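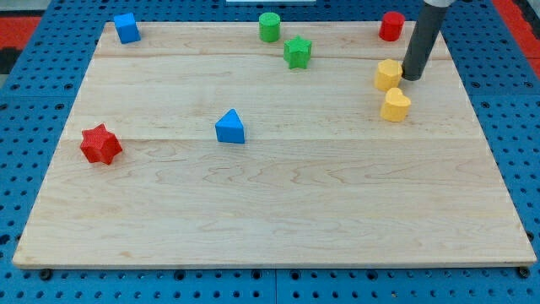 A remark from Drirnthorpe was taken first: the shape blocks should be sorted by color before they are sorted by outline, as the younger groups confuse the pentagon-like piece with the stars when both are on the board together. Noted. The order of tasks in the guide sheet will be revised.

Print this page | E-mail this page

Shape Block Set, Working Meeting, June
Minutes

1. Previous minutes
Accepted with one correction. The supplier of the boards is Vastard; Vieira supplies the blocks.

2. Board
The light maple board stays as the base for the sorting tasks. The blue perforated table is to be kept under it. Sukska asked whether the seams between the planks could serve as row lines. Opinion was divided. The curved grain makes the seams hard to pick out from a standing position, and a row marked in pencil was preferred for the first trial. Boards to be wiped with a dry cloth only.

3. Blocks
The layout under review uses eight blocks in four colors, counting the cylinders in red and green, the blue cube and the blue triangular prism. The stars differ: the green one has five points and the red one six. Drirnthorpe wants both kept. The guide sheet now says "star" for either and will give the number of points.
The yellow heart was queried as it has no flat side for stacking. It stays in the sorting tasks and is dropped from the stacking task.
The textured finish was approved. A gloss sample from Vieira was rejected for glare.

4. Spacing
The two yellow blocks are too close together for a first exercise. Minimum gap to be one block width. The cube may be set at an angle.

5. Quantities
Stock stands at 235 sets, of which 121 are packed. The next order is for 1,000 single blocks, color split to be settled with Vieira before it is placed. 2 boards go back to Vastard for warping.

6. Actions
Guide sheet, tasks and star wording: Sukska.
Pencil row trial: Drirnthorpe.
Color split: held over to the next meeting.

Meeting closed at 4:40 p.m.

Search this site Enter keywords Go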